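Gronthorpe Shared Workplace Association
Minutes of the General Meeting, September 9, 2022
Held in the Lurkmont Room, second floor
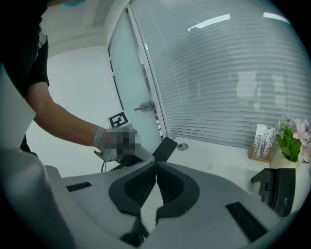 The condition of the meeting rooms was the first matter before the members, the Chair having agreed to bring it forward from item 6. Kourosh Kordestani presented the findings of the walk-through carried out in April. The small rooms on the corridor side were found to be in fair order overall. It was noted that the horizontal white blinds over the glass partition give adequate privacy when closed, and that the frosted glass door with its silver lever handle is of the pattern members wish to see kept in any future refit. The white desk, with the round metal grommet set into its top for cables, was considered suitable for retention. Members favoured leaving small items such as the wooden card holder, with its card of trees and birds, on the desks.

1. Attendance and apologies
A quorum was present. Apologies were received from the Tultari tenancy and from the second-floor bookkeeping office. The Chair welcomed the new representative of Najafi, who have taken the two rooms nearest the stairs.

2. Minutes of the previous meeting
The minutes were taken as read. One correction was requested: the reference to "the kitchen tap" under general business should read "the tap in the cleaners' cupboard". With that change the minutes were accepted.

3. Blinds and glazing
A quotation for cleaning the venetian blinds on the second floor had been circulated. The price was $300 for all rooms, the work to be done outside office hours. The representative of Najafi asked whether the slats would be taken down. Mr. Kordestani replied that they would be cleaned in place, and that any broken slat or cord would be listed and priced separately.

It was also reported that occupants of two rooms find the ceiling lights reflect off the glass in the late afternoon. Building management has been asked for advice on softer lamps. No cost has been received and the matter was held over.

Moved that the quotation for blind cleaning be accepted. Carried.

4. Doors and handles
The lever handle in Room 21 is loose on the corridor side and has been tightened twice since autumn. Members were reminded that doors are not to be propped open with chairs or waste bins. The question of fitting the same colour of handle throughout was raised by the Tultari tenancy in writing. The meeting was of the view that handles should be replaced as they fail and that a full change was not warranted this year.

5. Desks and cables
There was some discussion of the cable openings in the desks. Several are being used for pens and paper clips, and the cleaners have asked that this stop. Occupants are to route power and network leads through the openings and to keep leads off the floor where people walk. Spare leads should be labelled and returned to the grey cabinet outside the kitchen - not left in the drawers.

A request for a second desk in the Lurkmont Room was declined for the present. The room is booked for a good part of most mornings and the existing layout leaves a clear path to the door.

6. Room bookings
Bookings will continue in blocks of 45 minutes. Users who need longer may take two blocks together if the room is free, and are asked to finish on time and wipe down the desk before leaving. The online calendar now shows the occupant's name as well as the firm. One member objected to this on privacy grounds. After discussion it was agreed that initials would be sufficient, and Mr. Kordestani will have the setting changed.

7. General business
The recycling bins will move to the landing beside the lift. The Chair asked that paper be flattened. A question about parking was ruled outside the scope of the meeting and referred to building management.

Actions
K. Kordestani - confirm the blind cleaning and tell all occupants when it will be done.
K. Kordestani - change calendar display to initials.
Chair - write to building management regarding lamps and the handle in Room 21.
All tenancies - clear desk openings and return spare leads.

The date of the next meeting will be circulated by email. The meeting was then adjourned.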